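3.2 Viewing diaries

Participants were recruited through Akyol, a regional streaming service carrying films, drama series and lifestyle programs. Of the 1,000 subscribers invited, 625 kept a diary through July. Each entry recorded the title, the time of day, who else was in the room and how the title had been found. Entries made more than a day after viewing were dropped.

We sorted titles into five groups: drama, comedy, documentary, home and property, and factual shorts. Two coders, Raimonds Kalniņš and Luzius Aebischer, worked separately and then settled their differences by discussion. Most of these concerned the last group, where short films on technology and work (Figure 2) overlap with longer documentaries on the same subjects. Running time was used to decide such cases.
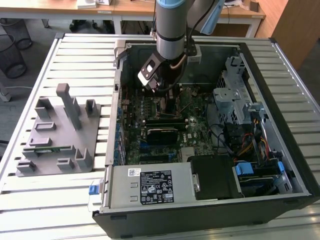 Figure 2. Robotic arm with a black gripper at an open desktop computer tower.

3.3 Choosing what to watch

Diary keepers named four main routes to a title: the service's home page, a printed or online weekly guide, advice from a friend, and plain habit. The guide mattered most for drama. Viewers in Hinness often marked up the guide at the start of the week and then watched something else – usually an episode of a series they had already seen.

Documentaries were more often picked on a friend's advice. Households in Birkley reported this for feature-length titles in particular, but seldom for shorts, which they tended to start from the home page.

Contact the editors | © Gorberg Media Studies | Back to top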